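Neighbor Help Board > Community & Safety > Schools and Kids

How do I report harassment outside our temple when the police say it's "not a crime"?

Asked by Seren Phillips, June 6, 2019

Sorry if this is in the wrong section, typing on my lunch break. I help with the weekend language class at our temple in Grornaswood. 54 kids on the list, ages five up to high school. Last month a guy in a pickup started parking across the street at pickup time and yelling at the parents. Stuff about going home, stuff about the head coverings. Twice now he's followed a family to the corner. No one touched, nothing broken.

I called the non-emergency number both times. First officer was nice, took a few notes, said it's free speech unless he threatens somebody. Second one didn't even write it down as far as I could tell. I have no report number for either call.

What I want to know — is there anybody else I can report this to? And does it have to be a crime before it counts as anything? Some of the parents don't want to come forward, they're worried about their names getting out. We have a summer program starting in July and I'd like this sorted before then. Two families already said they might skip it.

Also one of our teens got called names on the bus to his robotics class, same week. Different people, I think. Do I lump that in or keep it separate?

3 answers

Answer 1 (marked helpful by 14 people)

Went through this at our mosque two years ago, different state, so check your own rules. Short version: yes you can report it, no it doesn't have to be a crime.

Call the police back and ask for an "incident report" or "information report." Use those words. A lot of departments have a box for bias incidents that don't rise to a charge. Get the number before you hang up. If the desk won't do it ask for the shift supervisor, then the community liaison if there is one. Ask about the two earlier calls too, there should be a dispatch log even if no report got written. Give them dates and times and they can usually find it.

Then the county prosecutor's office. Ours had a person for hate crimes and she was way more useful than the patrol guys. She came out and talked to the parents after services, explained what crosses the line. Following people to the corner might, by the way. Yelling from a truck by itself maybe not, but repeated plus following is how ours ended up with a stay-away order. State civil rights office is the other one, most have an online form.

Write everything down NOW. Date, time, plate number, exact words even the ugly ones. Who was standing there. One notebook, same person keeping it if you can. We had a gap of three weeks where everyone thought somebody else was doing it and it hurt us.

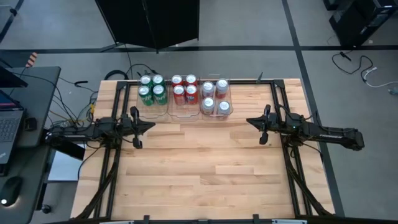

Two robot arms at a table

On the teen — keep it separate. Different people, different place, and the bus company or school district has its own process. Is it a school bus or city bus? If school, email the principal and ask for thier bullying policy in writing. Email not phone. If it's a city bus the driver is supposed to log it but they mostly don't, so write to the transit office with the route and time. They record over the video pretty fast so do that one first, like today.

For parents scared about names: ask before they give a statement what's public record. Kids' names are normally blacked out. Adults, depends.

Answer 2

Get a camera. We put up two by the front door at the Yadav Center, 200 bucks for the pair, and the guy bothering us quit coming. Put a sign up too.

Answer 3

Agree with most of the first answer. Couple things to add.

Some groups will sit with you while you make the report, for free. In our area it was a legal clinic called Clostero, you probably have something like it, try the county bar association. They also did a talk for our parents in Punjabi and Spanish so people weren't depending on their kids to translate.

Don't let the dads go over and argue with him. I know. Ours did and then the officer had two sides of a story to write down and it got messy for weeks.

If the summer program is the worry, ask for extra patrol at drop off and pick up. There's usually a one page form, sometimes called a special attention request. Send it in at least two weeks ahead. Ours was for 557 Sudovura Street and they put the wrong number on it the first time so a car sat down the block from us for three days. Check the adress when they send the confirmation.

Comments on this question

Seren Phillips: thank you, called back and got a report number this time, had to ask for the supervisor. It's a city bus. Writing to transit tonight. Does the stay-away order need a lawyer or can the temple ask for it?

Reply from first answerer: in our case it was one of the families who asked, not the mosque. Court clerk had the form. Ask the prosecutor's person first though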